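The tram that took a dining table hostage

Malou Baldursdóttir would like it known that she did not set out to build a tram depot. She set out to build a bench. The bench wanted a shelter behind it, the shelter wanted a stop, and by the time her partner got home from work there was a proposal for a roundhouse laid out in loose plates across the floor.

"I did ask whether we'd be eating standing up," says Ea Bjarnason, the partner in question. "I was told it was temporary. That was two winters ago."

The result is Tramgate, a brick-built depot with a working turntable, a canteen, an inspection pit and a ticket office so small that the clerk has to be put in before the roof. It uses 3644 pieces, a figure Malou gives with the weariness of someone who has had to order most of them in dark green. She hadn't owned a brick set for twenty years before she started. She now has opinions about hinges.

We met in her front room, where the depot takes up one end of the table and a teapot has been granted the other. 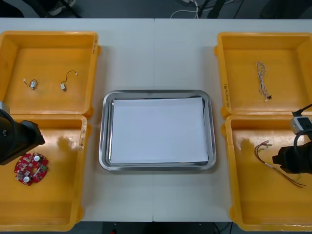 Why trams and not trains?

"Corners," says Malou. "A train needs a curve you could land a plane on. A tram will go round the back of a chemist's. If you live in a flat, you build trams."

She is equally brisk about scale. Most builders in her club make their vehicles eight studs wide, and she went for seven, an odd number that makes every headlamp, door and windscreen harder than it needs to be. The club noticed. Kiros Mamo, whose own layouts are admired for their sober adherence to the even number, drove over to see the first tram and stood looking at it for quite a while.

"I thought it was a mistake," he says. "Then I saw she'd done the second one the same way, so it was a mistake with a policy behind it."

He has since come round, up to a point. The narrower body lets two trams pass between the depot pillars with a stud to spare, and he admits that it looks right from the street side. He still builds in eights.
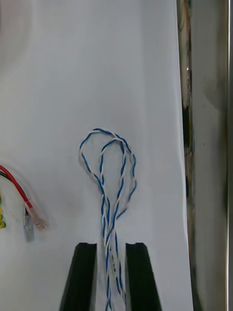

The turntable caused the real trouble. Malou's first version ran on a ring of wheels and worked beautifully with nothing on it. Add a tram and it sagged towards the canteen. The second was geared so low that a full turn took longer than boiling an egg, and the third threw a driver into the inspection pit, where he stayed until the club's spring meeting because getting him out meant lifting the rails.

The fix came from Amparo Manzano, who repairs clocks and has never built anything out of bricks in her life. She looked underneath, asked why all the weight was being carried at the edge, and suggested a fat central pivot with the wheels there only to keep things level. Malou rebuilt it that evening.

"I was very gracious about it," she says.

"She didn't speak to anyone until Thursday's shopping had gone off," says Ea.

There is plenty in the depot that visitors are unlikely to find without help. A cat sleeps in the sand hopper. The lockers open, all of them, and one holds a cake. The destination blinds read Jilness and Plarkon, two places that exist only on Malou's route map, with Plarkon at the top of a hill and Jilness, she says, "more of a retail park". The line was founded by a Mr Takács, whose statue stands outside the gates facing the wrong way, having been glued to his plinth by a nephew.

I ask about the glue. There is a short silence.

"He was six," says Malou. "We've agreed to call it civic history."
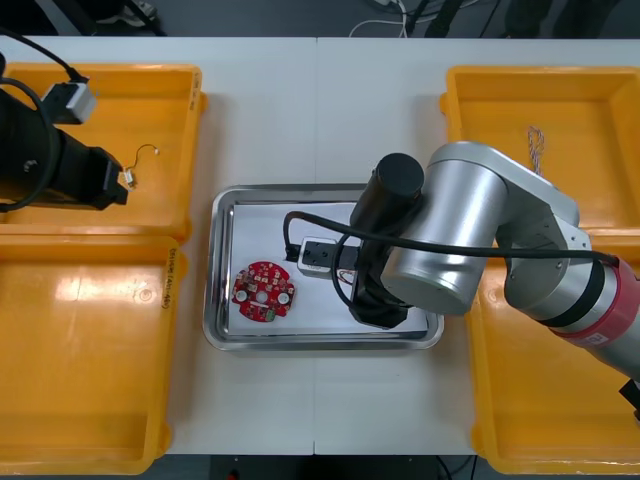
As for the instructions, they run to 75 pages and began as a favour to Heiðrún Hafþórsson, a fellow member who wanted to build a copy and was foolish enough to say so out loud. Heiðrún got as far as the roof of the ticket office before reporting that step 40 asked for a brick that step 38 had already walled in. Several of these have come to light. Malou regards them as a shared adventure, and Heiðrún regards them as errors.

"I've got a list," says Heiðrún. "It's a friendly list, but it's long."

The corrected version should be ready in April, when Tramgate goes to the club's open day in three crates and the back seat of Kiros's car. After that the dining table will be free again. Ea has bought a tablecloth.

Malou, meanwhile, has been thinking about a canal. It would only be a short one - a lock, a lock-keeper's cottage, possibly a pub - and she has already measured the hallway.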